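第4章 プレイ時間管理の設定

本章では、Vuvadbyコントローラーを使って家庭内のゲーム機とパソコンのプレイ時間を管理する手順を説明します。ネットワークへの接続と管理者アカウントの作成(第3章)が完了していることを前提とします。

対象ファームウェア:バージョン2以降
本章の最終更新:2023年4月4日

4.1 用語

管理者:制限の作成、変更、解除を行うアカウントです。通常は保護者が使用します。
利用者プロファイル:プレイ時間を記録し、制限を適用する単位です。一人につきひとつ作成します。
割当時間:一日に利用できるプレイ時間の上限です。
停止時間帯:割当時間の残りにかかわらず、ゲームの通信を遮断する時間帯です。
猶予:割当時間を使い切ってから遮断されるまでの時間です。セーブ操作のために設けられています。

4.2 利用者プロファイルの作成

1. 管理画面にログインし、「利用者」を開きます。
2. 「新規プロファイル」を選択します。
3. 表示名を入力します。表示名は16文字以内です。絵文字は使用できません。
4. 生年月を入力します。入力した内容は推奨割当時間の算出にのみ使用されます。
5. 「保護対象」を「有効」にします。無効のまま保存すると、プレイ時間は記録されますが遮断は行われません。
6. 「保存」を選択します。

注記:同じ表示名のプロファイルは作成できません。きょうだいで一台のゲーム機を共有している場合も、プロファイルは必ず別々に作成してください。ひとつのプロファイルを共有すると、一方の使用分が他方の割当時間から差し引かれます。

4.3 機器の登録

プロファイルを作成しただけでは制限は動作しません。対象の機器をプロファイルに割り当てます。

1. 登録するゲーム機の電源を入れ、家庭内ネットワークに接続します。
2. 管理画面の「機器」を開き、「再検索」を選択します。
3. 一覧から対象の機器を選択します。機器名が「不明」と表示される場合は、ゲーム機本体のネットワーク情報画面でMACアドレスを確認し、一覧の値と照合します。
4. 「割り当て先」でプロファイルを選択します。
5. 共有機器の場合は「開始時に選択」をオンにします。ゲームの通信が始まるたびに、登録済みの表示装置に利用者の選択画面が表示されます。
6. 「適用」を選択し、コントローラー本体の表示灯が点灯に変わるまで待ちます。

注意:適用中はコントローラーの電源を切らないでください。登録情報が破損した場合、初期化が必要になります。

注意:MACアドレスのランダム化機能が有効な携帯型ゲーム機やスマートフォンは、再接続のたびに新しい機器として検出されることがあります。家庭内ネットワークに対してのみ、この機能を無効にしてください。 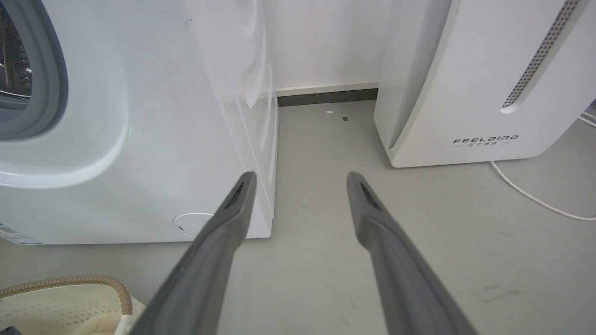 Analyn Malabananのコメント:手順3で同じ機種が並んで表示され、どちらが子どもの本体か分からなくなりました。片方の電源を切ってから再検索したところ、残った方だけがオンラインになり、区別できました。手順の前に書いてあると助かります。

同一機種を複数所有している場合は、上記のコメントのとおり、一台ずつ電源を入れて登録する方法が確実です。登録後は「機器」の詳細画面で任意の名称に変更できます。名称の変更は記録済みのプレイ時間に影響しません。

4.4 割当時間と停止時間帯の設定

1. 「利用者」から対象のプロファイルを開き、「時間」タブを選択します。
2. 「平日」と「休日」のそれぞれに割当時間を入力します。推奨値を使用する場合は「推奨値を読み込む」を選択します。
3. 停止時間帯の開始時刻と終了時刻を入力します。日付をまたぐ設定も可能です。
4. 「猶予」を選択します。初期値は「短」です。
5. 「残り時間の通知」をオンにします。通知は利用者側の画面と管理者のアプリの両方に送られます。
6. 「保存」を選択します。

割当時間の計測は、ゲームサーバーとの通信または登録機器の起動信号を検出した時点で始まります。スリープ状態の機器は計測の対象外です。ただし、更新データのダウンロード中に画面が点灯している場合は、プレイ中として計測されることがあります。

オンライン対戦では、遮断と同時に試合から離脱した扱いになり、ゲーム側で罰則が科される場合があります。対戦型のゲームを主に利用するプロファイルでは、猶予を「長」にし、
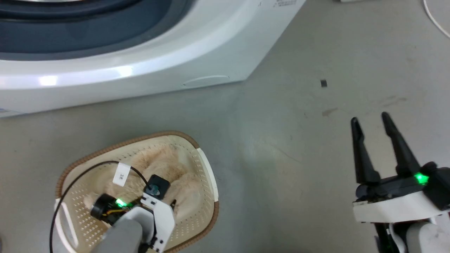 あわせて「新規セッションの抑止」をオンにしてください。この設定では、残り時間が少なくなった時点で新しい対戦への接続だけが止まり、進行中の対戦は猶予が終わるまで継続できます。対応していないゲームでは通常の遮断になります。対応状況は管理画面の「タイトル一覧」で確認できます。

注記:猶予として使用した時間は、翌日の割当時間から差し引かれます。差し引かない場合は「繰越控除」をオフにします。

注意:初回設定の際に割当時間を急激に減らすことは推奨しません。記録のみのモードで普段の利用時間を把握し、本人と上限を話し合ったうえで、段階的に変更してください。本製品は利用時間を管理する機器であり、依存症の診断や治療を目的としたものではありません。睡眠、登校、食事などに支障が続く場合は、医療機関または地域の相談窓口に相談してください。

4.5 購入制限

プレイ時間とは別に、ゲーム内購入の上限を設定できます。

1. 「利用者」から対象のプロファイルを開き、「購入」タブを選択します。
2. 「月間上限」に金額を円単位で入力します。初期値は4000です。
3. 購入を一切許可しない場合は「すべて承認制」を選択します。
4. 「連携」を選択し、ゲームストアのアカウントでログインします。
5. テスト通知を送信し、管理者のアプリに届くことを確認します。

注記:プリペイドカードによる残高の追加は、上限の計算に含まれません。残高からの購入は含まれます。

注意:ストアのパスワードを利用者が知っている場合、連携を解除される可能性があります。連携の前にパスワードを変更してください。

4.6 記録の確認と保存

詳細記録は、コントローラー本体に144時間保存されます。保存時間を過ぎた記録は日ごとの合計に変換され、タイトル別の内訳は参照できなくなります。

1. 「記録」を開き、対象のプロファイルを選択します。
2. 表示単位を「時刻」「日」「タイトル」から選択します。
3. 内訳を残す場合は「書き出し」を選択し、保存先を指定します。

書き出したファイルは暗号化されません。共有のパソコンに保存する場合は、取り扱いに注意してください。

プロファイルを削除すると、本体に残っている記録も同時に削除されます。3月の更新で追加された「休止」を使用すると、記録を残したまま制限だけを停止できます。

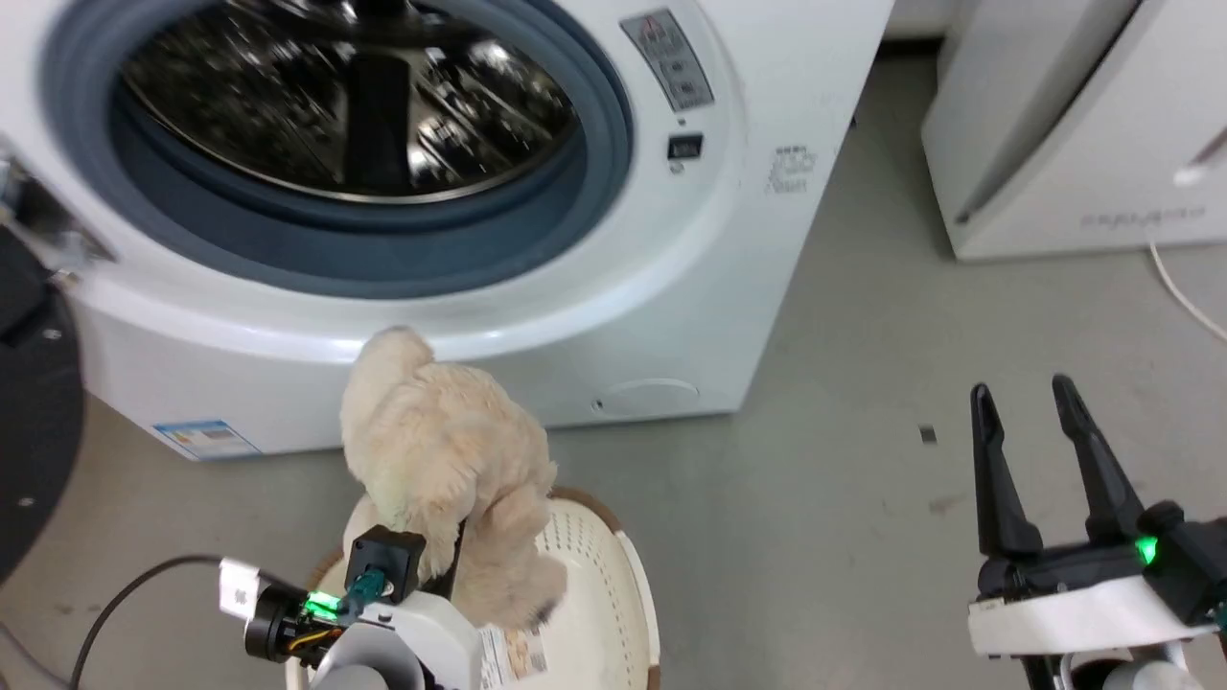
4.7 一時的な延長と解除

利用者から延長の申請があった場合、管理者は次の手順で対応します。

1. アプリの「申請」を開きます。
2. 申請の内容と当日の使用時間を確認します。
3. 「承認」または「見送り」を選択します。承認する場合は延長時間を指定します。
4. 必要に応じて、利用者に表示するメッセージを入力します。

申請に応答しないまま停止時間帯に入ると、その申請は自動的に取り消されます。延長は当日のみ有効です。

すべての制限を一時的に解除するには、「利用者」画面で「本日のみ解除」を選択します。停止時間帯も無効になります。購入制限は解除されません。

4.8 制限が動作しない場合

遮断されずにプレイを継続できる:
機器がモバイル回線など、家庭外のネットワークに接続されていないか確認します。本製品は、家庭内ネットワークを経由しない通信を遮断できません。オフラインで動作するゲームについては、ゲーム機本体の保護者設定を併用してください。

残り時間が実際と合わない:
コントローラーの時刻設定を確認します。時刻の自動同期がオフの場合はオンにし、本体を再起動します。

選択画面が表示されない:
表示装置の登録が解除されている可能性があります。「機器」から表示装置を削除し、4.3の手順で再登録します。

管理者の暗証番号を忘れた:
登録済みのメールアドレスで再設定します。メールを受信できない場合は、購入時の控えを用意して、Vemuraサポート窓口に連絡してください。本体の初期化を行うと、すべてのプロファイルと記録が消去されます。

関連項目:第5章「通知の詳細設定」、付録B「Policarpioルーターとの併用」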